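Learning to love the marble run-up
2023-05-26

I have fallen hard for stone countertops, and I blame the quarry walk at Leltham. We went up there for a picnic (nine miles on foot, two sandwiches, not enough water) and I came home talking about veins and seams to anyone who would stand still. You walk along this long cut wall and the lines just keep going, white into gray into almost black, and I took 221 pictures of rock. Rock!

So of course I started reading. I found a battered old paperback by Evaristo Pacheco on decorative stone and finished it in two evenings. He has a whole chapter on how slabs get matched, and he writes about a good gray the way other people write about wine. I loved every page of it.
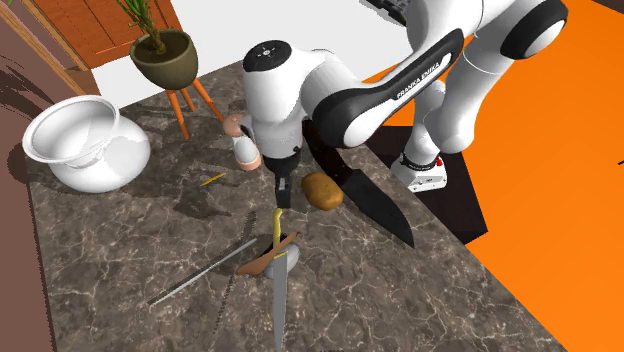 What I want for our kitchen

Gray, with thin white veining, and a few darker lines if we can get them. I'm keen on a matte finish too, even though my sister says I'll be wiping up lemon juice for the rest of my life. She has a point! The sample I liked best came from Celard and they quoted us 2181 for the long side, cutting included, sink hole extra. We're still thinking it over. The yard at Hrnčiar has offcuts out back and I plan to go digging there in August, tape measure in hand. If you've lived with a matte top for a few years, please tell me how it wears.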